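시쿠셀, 수면무호흡 환자용 휴대 양압기 '빌레틱스' 국내 출시
작은 가방에 쏙, 출장길에도 캠핑장에서도 쓰던 그대로

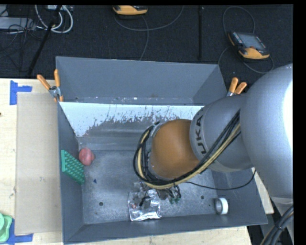

회색 상자 안으로 뻗은 로봇 팔과 케이블

2024년 6월 – 안녕하세요, 시쿠셀(Sikusel)에서 제품 기획을 맡고 있는 일함 탐부난입니다. 보도자료는 원래 좀 딱딱하게 쓰는 거라고 홍보팀에서 그러던데, 이번에는 제가 직접 쓰겠다고 우겼어요. 저도 양압기를 쓰는 사람이고, 빌레틱스(Viletix)는 제가 정말 오래 기다린 제품이거든요!

수면무호흡 진단을 받고 양압기를 처음 집에 들인 날이 아직도 생각납니다. 기계 본체에 가습기에 호스에 마스크까지, 침대 옆 협탁이 꽉 찼어요. 집에서는 그래도 괜찮습니다. 문제는 여행이죠. 저는 한동안 출장 갈 때마다 캐리어 절반을 양압기에 내줬고, 짐이 많은 날에는 그냥 두고 갔다가 다음 날 회의 내내 졸았습니다. (같이 일하는 분들은 다 아시는 얘기예요.)

빌레틱스는 그런 분들을 위한 휴대형 자동 양압기입니다. 본체 무게는 463그램. 저는 노트북 가방 앞주머니에 넣고 다닙니다. 압력은 밤사이 호흡에 맞춰 자동으로 조절되고, 처방받은 압력 범위는 병원이나 대여 업체에서 설정해 드리니 집에서 따로 만지실 게 없어요. 버튼도 하나뿐입니다. 누르면 켜지고, 다시 누르면 꺼집니다.

가습 이야기를 안 할 수가 없네요. 휴대형은 코가 마른다는 분들이 참 많은데, 빌레틱스에는 물통 대신 타라르(Tarar)라는 작은 가습 카트리지가 들어갑니다. 내쉬는 숨의 수분을 머금었다가 들이쉴 때 돌려주는 방식이라 물을 채우거나 비울 일이 없습니다. 카트리지 하나로 10일을 쓰고, 기본 구성에 네 개가 들어 있어요. 겨울에 난방을 세게 트시는 분이라면 집에서는 별매품인 가열식 가습기를 연결해서 쓰시는 편을 권합니다. 저도 한겨울에는 그렇게 써요.

소음은 저보다 배우자분들이 더 궁금해하시더라고요. 저희 개발 책임자인 제레미 밀레(Jérémie Millet)가 이 부분에 유난히 매달렸습니다. 송풍 모터의 날개 모양을 몇 번이나 바꿨는지 몰라요. 제레미의 말을 그대로 옮기면 이렇습니다. "처음 시제품은 조용하긴 한데 높은 소리가 났어요. 소리가 작아도 높으면 잠을 깨우거든요. 그래서 크기보다 음색을 잡는 데 시간을 더 썼습니다." 개인적으로는 숨을 내쉴 때 압력이 살짝 내려가는 느낌이 제일 마음에 듭니다. 처음 쓰시는 분들이 '숨이 턱 막힌다'고 하시는 게 보통 그 순간이니까요.

지난 3월에는 기존 양압기 사용자 52명이 집과 여행지에서 빌레틱스를 먼저 써 보셨습니다. 다들 사용 일지를 어찌나 꼼꼼히 적어 주셨는지, 모인 기록이 모두 1462일 밤 치예요. 덕분에 출시 전에 고친 것도 있습니다. 호스 연결 부위가 뻑뻑하다는 의견이 많아서 회전식으로 바꿨고, 어두운 방에서 표시등이 너무 밝다는 말씀에 취침 중에는 완전히 꺼지게 했어요. 휴대용 파우치 지퍼가 자꾸 걸린다는 지적도 받았는데, 이것도 바꿨습니다!

마스크는 새로 사지 않으셔도 됩니다. 표준 규격 호스를 쓰기 때문에 지금 쓰시는 코 마스크나 전체형 마스크를 대부분 그대로 연결할 수 있어요. 호환이 되는지 헷갈리시면 모델명만 알려 주세요. 고객지원팀이 확인해서 답을 드립니다. 전원은 일반 콘센트와 차량용 어댑터를 모두 지원하고, 캠핑 가시는 분들을 위한 전용 배터리는 따로 판매합니다.

국내 유통은 의료기기 전문 업체 로미츠(Lomitz)가 맡습니다. 로미츠 상담 매장과 온라인몰에서 구입하실 수 있고, 매장에서는 마스크를 쓴 채로 직접 누워 보실 수도 있어요. 좀 쑥스러우시겠지만 꼭 누워 보시길 바랍니다. 앉아서 쓸 때랑 누워서 쓸 때랑 마스크 맞음새가 꽤 다르거든요. 본체 보증 기간은 2년, 소모품은 정기 배송으로도 신청하실 수 있습니다.

양압기는 의사의 진단과 처방에 따라 사용해야 하는 의료기기입니다. 코골이가 심하거나 낮에 자꾸 졸리시다면 먼저 수면 클리닉에서 검사를 받아 보세요. 이미 양압기를 쓰고 계신 분도 기기를 바꾸기 전에는 담당 의사와 상의하시기 바랍니다.

시쿠셀 소개
시쿠셀은 수면 호흡 치료 기기와 소모품을 개발하는 의료기기 회사입니다. 가정용 양압기와 가습기, 마스크 부속품을 만들고 있습니다.

보도 관련 문의: 시쿠셀 홍보팀
제품 및 구입 문의: 로미츠 고객상담실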